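紫色的把手

文德拉搬进霍拉赫街十一号的时候，只带了两个箱子和一盆不太健康的天竺葵。房东是安农齐亚塔·隆巴尔迪太太，她把钥匙放在文德拉的手里，然后说：“厨房是大家一起用的。柜子的第二层是你的。”

第二层并不是空的。最里面有一只很大的不锈钢杯子。文德拉去问隆巴尔迪太太，太太想了一会儿，说那是卢德米拉的，她以前住这个房间，十一月走的，没有留地址。

“你可以用，”太太说，“或者扔掉，我没有意见。”

文德拉没有扔，也没有用。她在普罗伦特公司上夜班，早上六点回来，厨房里只有冰箱的声音。她坐在桌子旁边喝茶，用自己的小玻璃杯，有时候把柜门打开，看看那只大杯子还在不在。它当然还在。 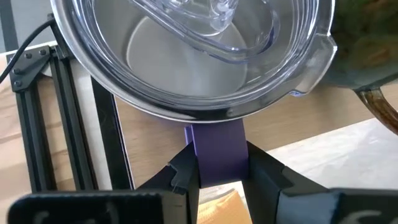

卢德米拉是一个什么样的人，文德拉开始自己想象。她想，卢德米拉大概也上夜班，也怕吵醒别人，所以走路很轻。她喜欢紫色，不然为什么选这样的把手呢？又宽又平，手指放上去应该很舒服。盖子是透明的，喝之前就可以看见里面还有多少，这适合一个做事小心的人。可是小心的人怎么会把这么好的杯子忘记了呢？文德拉想不明白，就去睡觉了。

有一天，住在楼上的哈什·比什特下来借盐。他看见柜子里的杯子，站住了。

“她的茶，”他说，“她每次煮很多，然后分给我们。我考试的那个冬天，她每天晚上给我留一杯，放在楼梯上。”

“她为什么没有带走？”

哈什把盐倒在一张纸上，慢慢地折好。“我问过她。她说，新的地方只有她一个人，用不着这么大的。”

他上楼以后，文德拉在厨房里站了很久。外面开始下雨，第一班电车从巴拉日桥那边开过来，窗户轻轻地响。她把杯子拿下来，拿掉盖子，用热水洗了两遍，再用干净的布擦。然后她煮了茶，放了柠檬和一点蜂蜜，比她自己需要的多得多。

她先给自己倒了一小杯。剩下的她倒进大杯子，盖好盖子，握着紫色的把手走上楼梯。第三级会响，她跨过去了。在哈什的门口，她弯下腰，把杯子放在地上，把手朝着门的方向。

下楼的时候，她听见上面的门开了。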